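Used Phone Intake Checklist, Negri Store, Repair Counter

For trade-ins and walk-in purchases. Comments from the last round of checks are under each item. Mark P (pass), F (fail) or N/A. A phone with an F in section 1 or 2 does not go on the charger or into the stock drawer.

Handset on the bench for this round: Zorik 8, black, single SIM, 125 GB usable after system files.

1. Battery and case

1.1 Back cover sits flat, no lifting at the corners. P
Comment: Checked on the glass plate. No rocking.

1.2 No gap between screen and body on any side. P
Comment: Slight gap near the SIM tray, same as on the other Zorik 8 units we have had in. Paper strip does not go in. Passed.

1.3 No sweet or solvent smell at the charging port. P

1.4 Battery health reading taken from the service menu. P
Comment: Almost 500 charge cycles. Usable, but the listing has to say so. Do not list as "like new."

1.5 Battery is original or a listed replacement. F
Comment: Service menu shows an unknown battery. The previous owner had it changed at a market stall and has no receipt. Treat as unlisted and replace before sale. This also answers why the cycle count looked low for the age of the phone.

2. Charging

2.1 Port clear of lint and bent pins. P
Comment: Lint removed with a plastic pick. Do not use the metal ones, they were supposed to be taken off this bench already.

2.2 Phone charges with the shop cable and shop adapter. N/A
Comment: Not done, see 1.5. Repeat after the battery is changed.

2.3 Supplied adapter has a readable rating label. F
Comment: Label rubbed off. Adapter goes in the electrical waste bin. Sell the phone with a Sollix adapter or with none.

2.4 Supplied cable has no splits, kinks or exposed wire. F
Comment: Split at the plug end, 2 inches long, wrapped in tape. Cut the cable in half before binning it so it does not end up back on the counter.

2.5 Customer given the charging sheet. P
Comment: The old sheet is out of print. Until the new one arrives, read the main points out loud: charge on a hard surface, keep the phone out from under pillows and blankets, unplug it if it gets too hot to hold.
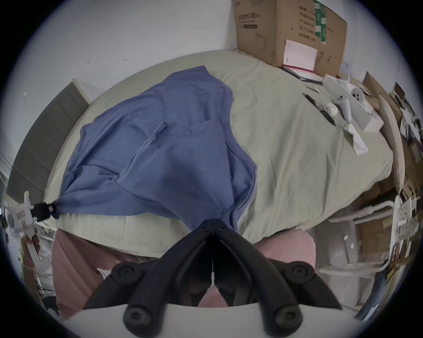
Blue cloth on a green duvet. Keep chargers off bedding.

The charging sheet counts as part of the sale. If the customer does not want the paper, write "offered" on the receipt and keep our copy with the day's forms.

3. Screen and glass

3.1 No loose glass. P
Comment: Hairline crack at the top left, under the protector. Not loose. Leave the protector on until the screen is swapped.

3.2 Touch works across the whole display. P
Comment: Tested with the grid app. One slow patch by the crack, fine on the second try.

3.3 Camera glass whole. P

4. Data and ownership

4.1 Owner signed out of all accounts in front of staff. P

4.2 IMEI on screen matches the tray and the form. P
Comment: Tray is hard to read. Use the magnifier, not a guess.

4.3 IMEI checked against the lost and stolen list. P
Comment: The Fastby lookup was down until 11 a.m. Two phones were taken in before it came back and had to be held in the safe. If the lookup is down, give the customer a holding slip and no cash.

4.4 SIM and memory card returned. P

4.5 Factory reset done and setup screen showing. F
Comment: Reset stopped partway on low battery. To be finished once 1.5 is cleared.

5. Bench

5.1 Fire-safe box within reach, lid opens freely. P
Comment: Lid was blocked by a stack of mailers. Moved.

5.2 Sand bucket filled to the line. F
Comment: Half full. More sand ordered, due Tuesday.

5.3 Wrist strap tested. P

Result: HOLD. Open items are 1.5, 2.2, 4.5 and 5.2. Adapter and cable (2.3, 2.4) closed by disposal. Phone stored in the fire-safe box with the form taped to the bag. Recheck sections 1 and 2 in full after the battery swap, including the items that passed.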